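Talk notes: Writing letters to people you'll never meet
Lurklow library, back room, 30 minutes plus questions

Start slow, drink some water first. Say hello to the knitting group, who gave up their slot.

Okay, so I've been writing to strangers for two years now. Real letters, paper and stamps. It started when I moved to Valtine and found out the mail carrier came at 4 p.m. and there was never a single thing for me except the gas bill. I got a little jealous of my neighbor's mailbox! So I signed up for a pen pal list and got matched with a woman named Tineke Groen, who is 80 and grows beans.

(Pause. Hold up her first letter, the one with the bean taped to it.)

Her first letter was four pages long and she never once asked what I do for a living. She wanted to know what I could hear from my kitchen. I had to go stand in there and listen – the fridge, mostly, and a dog named Zamora who belongs to the people downstairs and barks at buses.
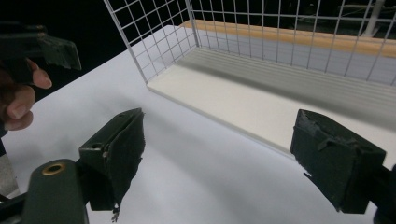
What do you write about when nothing happened this week?
Pick one small thing and stay with it for a whole page. I once did a page and a half on a loaf of bread that came out flat, and Tineke sent back three pages on her mother's oven.

Read the bread part out loud here if they seem awake. Skip it if we started late.

Next bit is about speed. A letter to Tineke takes 2 weeks to get there, so whatever I was mad about is long gone by the time she reads it. She'll write "I hope the landlord has called you back" and I have to dig around in my head for which landlord thing she means. I used to find that frustrating. Now I leave the complaints out unless they're funny, and my letters got a lot better (my phone calls with my sister, too, but that's a whole other talk).

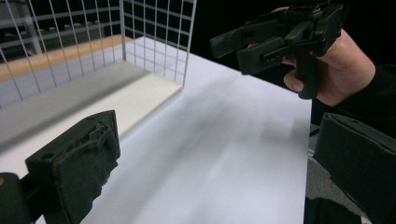 White table with the two dark jaws, Navach.

Handwriting! People always bring it up. Mine is awful. I print, I skip lines, I cross things out and leave them crossed out. Tineke says she likes seeing what I almost said.

Paper: whatever you've got. Please don't go buy the fancy kind, you'll be scared to use it. I wrote all of last October on the backs of old sheet music.

Hand out the sign-up sheet now, before the questions, or I'll forget like last time. Pens are in the blue bag. Ask them to print the zip code.

If there's time, read Tineke's letter about the snow. Second page only, the first one is all beans.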